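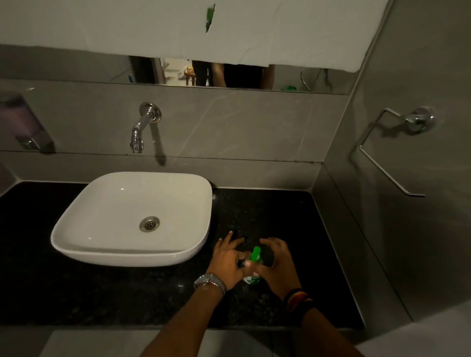 A irmã dizia que aquele frasco não chegava ao fim da semana, e que era melhor pedir logo outro. Dizia isto do quarto, sem se levantar da cama, com a voz de quem ainda tem sono.

Ela não respondeu. Segurava o frasco com as duas mãos, direito, por cima do granito preto, e tentava lembrar-se de como se dizia em português a palavra para aquela tampa verde. Bomba? Parecia-lhe uma palavra demasiado grande para uma coisa tão pequena.

Estavam na pensão Tramunano havia 12 noites. A casa delas, na rua de cima, tinha o chão aberto por causa dos canos, e a empresa Skaltier prometera terminar em janeiro. Já estavam no fim desse mês e os canos continuavam à vista, como raízes.

– Ouviste? – perguntou a irmã. – Pede outro.

– Ouvi. Ainda tem.

Gostava daquele lavatório mais do que queria confessar. Era branco, com os cantos redondos, e a torneira saía da parede. Em casa a torneira era velha e abanava. O pai apertava-a todos os domingos com uma chave que guardava na gaveta do pão, e todos os domingos dizia que agora sim, agora estava boa.

Pousou o frasco, puxou o relógio um pouco para cima no braço e mexeu nas pulseiras do outro pulso. As pulseiras eram da mãe. Tinham preto, vermelho e amarelo, e a mãe usava-as também para lavar a roupa, para dormir, para tudo. A irmã achava que se deviam guardar numa caixa. Nisto nunca estiveram de acordo.

– O que fazes aí tanto tempo?

– Lavo as mãos.

– Há 18 minutos?

Era verdade que demorava. Na casa de banho da pensão ninguém lhe perguntava pelo orçamento, nem pela cor dos azulejos novos, nem se queria assinar hoje ou amanhã. Podia ficar ali, diante da parede cinzenta, e pensar só em sabão.

Abriu a água. Depois fechou-a outra vez e foi até à porta.

– Quando voltarmos – disse –, quero um lavatório como este.

A irmã virou-se na cama e ficou um momento calada.

– E a torneira na parede?

– Também na parede.

– O pai ia ficar sem nada para apertar.

Ela riu-se, e voltou para dentro para lavar as mãos.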